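Posted in December by Augustina Tetteh

Wanted: people to find out why a bathroom-cleaning robot didn't stop

We are looking for paid participants and one part-time safety reviewer for a run of sessions at our Cindavholm site. The work is dull in parts and you will spend a lot of it beside a bathroom sink. Please read the whole notice before you apply. The last time we advertised, half the people who turned up thought they would be teaching a robot to dance.

What went wrong

Tekard was hired to look at a humanoid running cleaning software from Sirketti. The job sounds easy: hold a cloth, wipe out a basin, take the cloth away. During one of the wiping tests the arm kept pushing down into the basin after the operator had pressed pause. It did not swing or fall over. It leaned, and went on leaning, until the operator gave up on pause and hit the emergency stop. There were no injuries and the sink survived.

Sirketti's first explanation was that the cloth had bunched between the gripper and the wall of the basin and confused the force reading. Their second was that the operator pressed pause too briefly. I have trouble with both. A bunched cloth is what you get when you wipe a sink, so it can hardly be called an unusual condition. And a pause button that needs a certain kind of press should say so somewhere, preferably on the button.

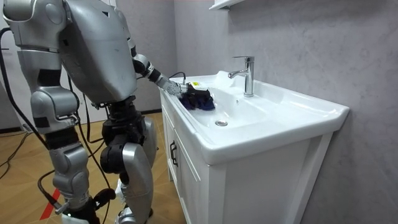
The fault has come back since then, though never when the vendor's people are in the room. The software has been updated and we have been told the matter is closed. It may well be. The note that came with the update ran to a single line, "improved contact handling", and I am not prepared to sign off on a machine that works near people's hands on the strength of that.

So we are running the tests again, with people who didn't write the software and have nothing riding on the answer.

Who we need

Participants. You don't need any background in robotics and I would slightly prefer that you had none. We want people who have cleaned bathrooms, at home or for wages, and who will say so when something looks wrong to them. Hotel, hospital and aged care cleaners are very welcome. You must be over 18, able to stand for long stretches and comfortable wearing a headset so the operator can hear you.

Safety reviewer. You should have worked with machinery that can hurt people and have written up incidents that somebody didn't want written up. Experience with collaborative arms is useful. Experience reading controller logs is more useful. A certificate on its own won't get you far with Nokuthula Mkhize, who is running the interviews.

What participants will do

1. Attend a briefing. You'll be shown the taped line on the floor, the emergency stop and where the cables run. Stay behind the line while the arm is powered. We repeat this every session, including for people who have heard it before.

2. Watch wiping runs and call "pause" out loud whenever you would want it to stop. Use your own judgment. We are not testing you, and there's no score.

3. Press the pause control yourself on some runs, any way that comes naturally: short, long, annoyed. We record how it was pressed and what the arm did next. If Sirketti is right about the short presses, this is where it should show up. 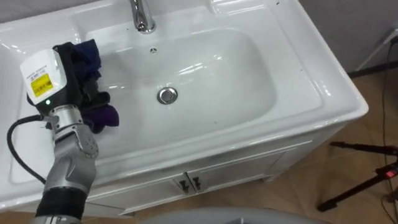 4. Once the arm is locked out and the reviewer has said so, look over the basin and write down what you find. Leftover water, specks, missed patches, where the cloth ended up. Write it in your own words before you talk to anyone else.

5. Fill in the Bermúdez form at the end. It is a long form and I apologise for the middle section. Leave a box blank if you don't know.

You won't be asked to touch the robot, free the cloth or hold anything steady for it. If a staff member asks you to, say no and tell me.

What the reviewer will do

Read the logs against the session recordings, line by line if needed. Our fault list has 3000 entries, most of them harmless and a good number of them duplicates, and 800 are marked "operator error". I would like someone outside the project to tell me how many deserve the label. My own guess is fewer than that, which is a good reason for somebody else to do it.

You will also be in the room for sessions and can end any of them without giving a reason. Nobody senior to you can restart a session you have ended on the same day. That is written into the contract because it wasn't last time.

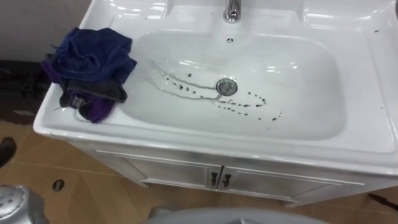 Cleaning quality gets talked about a great deal in these projects, and I expect you'll hear plenty about it. A tidy basin is a nice result. It tells us nothing about whether the arm lets go when it's told to, and I'd ask applicants for either role to keep the two questions apart. We had a demonstration where the sink came up beautifully and everybody clapped, and the pause fault was sitting in the log from that same run.

Pay and hours

Participants receive $1000 for the full set of sessions. If you withdraw partway you will be paid for what you attended. If we cancel, you get the lot. The reviewer is paid a retainer of $1000 a week for the length of the project, and the report is paid for whether or not anybody likes it.

Sessions start at 9 am. Thursday is kept free for maintenance, so don't plan on working then. Tea and coffee are on site, lunch is up to you.

Things you should know

Sessions are recorded from several angles, including from cameras mounted near the robot, and you may appear in the recordings. They go to Tekard and to Sirketti. You can ask to have your voice removed from the vendor's copy.

The report will be published with the findings as written. Sirketti may attach a response but may not edit ours. If we can't reproduce the fault, the report will say we couldn't reproduce it, and will not say it has been fixed.

We can't take anyone who has worked for either company, or who lives with someone who does.

How to apply

Write to Nokuthula Mkhize, care of the Tekard office at Cindavholm, and put "basin sessions" at the top. Participants should send a few lines about the cleaning they've done. Reviewers should send a short account of a time they stopped a job, with what it cost and who complained. No cover letters, please. Questions about the fault itself can come to me, and I'll answer the ones I'm able to.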